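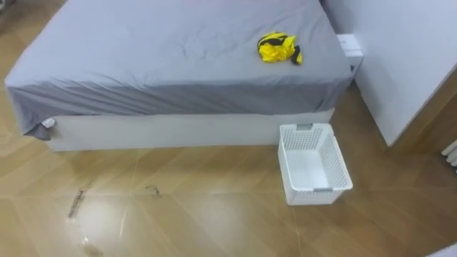

Photo: Phong Lã

Last updated: September, 4.45 pm

Myrtle Quintanilla still laughs about her first morning working alongside Orkis, the tidying robot at the Nikotmont guest rooms. "I kept saying excuse me to it!" she says, folding pillowcases as we talk.

She has cleaned rooms for 19 years, and bending for stray clothes was always the part her back hated. Now Orkis does the first round — anything left on a bed goes in the laundry basket — and Myrtle comes in behind for the sheets and floors.

"A yellow thing on a grey sheet, it loves that," she says. "Grey socks on a grey sheet, well, you'd better check after it."

Her colleague Faustine Joly has moved even further from the old routine. She spends up to 45 minutes a shift going over the robot's misses and marking them for the programmers, and her pay classification went up with the new duties. "I'd never touched a tablet at work," she says. "Now I'm the one they ring!"

Did anyone lose hours? Faustine shakes her head. "We asked that first, before it was even out of the box. We got it in writing."

836 shares | 19 comments

Related
Night shift at the Kapoor laundry
Lucinda Tillman on learning new tools at 60
Idum opens its workshop doors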